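Ticket 2050: thread keeps its curve and bites ooze, practice suturing on tissue
Status: Closed
Opened: Jan 28, 2021
Product: Pradance suture thread, dark, single strand
Also in use: Umidis tissue rinse, 550 ml bottle
Site: Gavrilă training room

Problem as first reported

We have two complaints and I am putting them in one ticket because they showed up in the same week. I don't know if they are related.

First, the thread will not lie down. We take it out of the packet, pull a length through the tissue, and the rest stands up in a big loop over the work. When you go to pick up the tail it has swung somewhere else. Throwing a knot takes two or three tries, and the first throw opens up again before the second one is down.

Second, the entry holes ooze more than they did with the old box. We get a small patch of blood at the bite, and then the thread drags it along and you lose sight of where the next bite should go. On the pale parts you can still see what you are doing. On the red parts it is a mess.

Same people and same kind of tissue as in September, when we had neither problem. The tissue comes in chilled and gets rinsed with Umidis before we start. The thread is from a new case of 400 packets, opened this month.

Things already tried before opening the ticket:
Different packet from the same case. No change.
Packet from the bottom of the case in place of the top. No change.
Shorter length of thread. Loop is smaller but still there.
More rinse on the tissue. Oozing looked worse, if anything.

Kitby Support, first response

Thanks for the detail. Please send the following:
1. How the packets are stored, and how warm or cold the storage spot is.
2. Whether the thread is drawn through the fingers before use, and how hard.
3. How long the tissue sits between rinse and first bite.
4. A picture of the thread during a stitch, taken before the knot is started.

Please don't throw out any of the packets from that case.

Update from site

Answers in order.

1. The case is on a shelf in the cold room next to the tissue. The old case was kept in a drawer in the training room. I had not thought of that as a change but I guess it is one.
2. We don't draw it. It comes off the card and goes straight in.
3. Anywhere from no time at all to ten minutes. Usually we rinse and start.
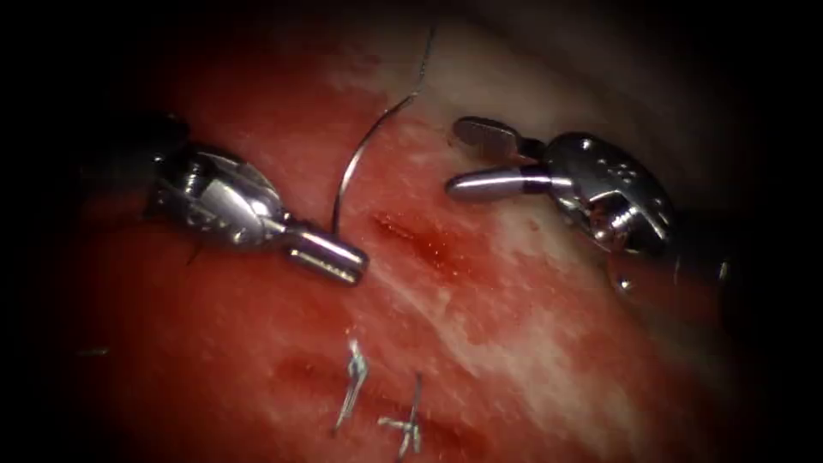
I also went back over the supply sheet. The September case was the same Pradance thread, same thickness, same length, but it was packed flat in a long folder. The new case is packed wound on a small card. The part number on the two is the same except for the last letter. The order was for 4000 packets spread over the year, so if it is the packing I would like to know now and not when the rest shows up.

One more thing on the oozing. The needle in the new packets looks the same to me, but a couple of people say it takes more of a push. I can't tell from handling it once.

Kitby Support, second response

The two packings hold the same thread. The wound card does leave more of a curve, and cold makes the curve harder to get out. Please try this before we swap anything:

Move one box of packets to room temperature and leave it overnight.
Take the thread off the card by holding both ends and pulling straight, slowly, then hold it for a few seconds. Do not run it between fingernails.
Blot the tissue after the rinse and wait five minutes before the first bite.
Enter at a right angle to the surface and follow the curve of the needle. If the needle is levered on the way through, the hole opens up and will leak around any thread.
Pull the slack through in the line of the stitch, not up and away from it.

Change one thing at a time if you can, and note which one makes the difference.

Update from site, next day

Ran it in the order you gave.

Warm packets, nothing else changed: loop is lower, still there.
Warm packets plus slow pull: much better. There is still a bend in the thread but the tail stays about where you put it. First throw holds long enough to get the second one on.
Blot and wait: less pink water on the surface, so you can see the hole. The hole still bleeds some.
Right angle entry: two people were coming in too flat, me included. It felt like a dull needle but it went in fine at the steeper angle.
Pulling in line: hard to judge. Everyone forgot by the third stitch.

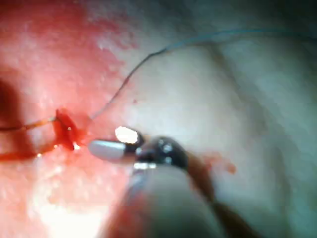 Kitby Support replied that a little blood right at the bite is normal for this kind of tissue and is no reason to send thread back. The thing to watch for is a hole that stretches into a slit when the thread is pulled, or blood that keeps welling up after the knot is down. If either of those happens with a steep entry and a blotted surface, send the packet with the needle still in it.

Update from site

No slits so far. We will keep an eye on it.

Can the remaining orders be changed to the flat folder? People here like it better even with the slow pull. Also, the cold room shelf has been cleared and the packets are back in the drawer. There was a loose one under the tray with no label, which we threw away. Sorry, I know you said to keep them all.

Kitby Support, closing note

The flat folder is set for the rest of the order. The packets you have are fine to use up. No swap needed on this case. Storage note added to the site record: Pradance thread at room temperature, Umidis rinse stays cold.

Closed by site request. Reopen under the same number if the oozing comes back.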